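Waltraud Sutter has specified furniture finishes for shared workrooms since she left the laminate trade, and most of her working day goes to edges. We spoke at the Plestden office, where she keeps 50 sample boards on a rack behind the door.

"The surface gets chosen first and fails last," she said. "The edge gets chosen from whatever is left in the catalog, and it takes every knock."

Her current study covers 310 tables. Of these, 223 had their first reported defect at the rim or within 2 cm of it. Chair arms were the usual cause, followed by stacking.
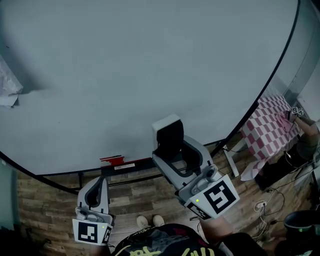

*Round top, pale gray with a thin black rim.*

Sutter prefers a dark rim on a light top. Contrast helps people judge where the table ends, and scuffs from chair arms show less. The drawback is that chips are harder to find during inspection. She runs a fingernail along the full circumference and marks each catch with tape.

Asked about round tops in general, she was measured. "They seat an odd number well. They waste floor in a square room. Cutting them wastes board, too, and the supplier passes that on."

Her colleague Aslak Halvorsen handles the cleaning trials. He uses the same diluted detergent on every board and changes only the cloth. "Most dulling comes from the cloth," he said. "People blame the chemical."
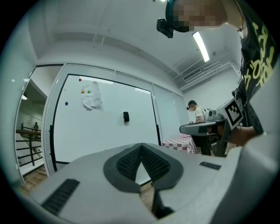
Color is the part of the job Sutter enjoys least. Clients approve a gray from a small chip under office lighting and then object to it at full size. She now asks for approval on a large board, viewed in the room where it will stand. Strong colors nearby also shift the reading: yellow lettering on a black T-shirt is enough to make a neutral gray look cooler to the person comparing samples. She wears plain clothes to approvals and asks clients to do the same.

The second round of edge tests begins in August, with two bonding methods and one supplier, Inard.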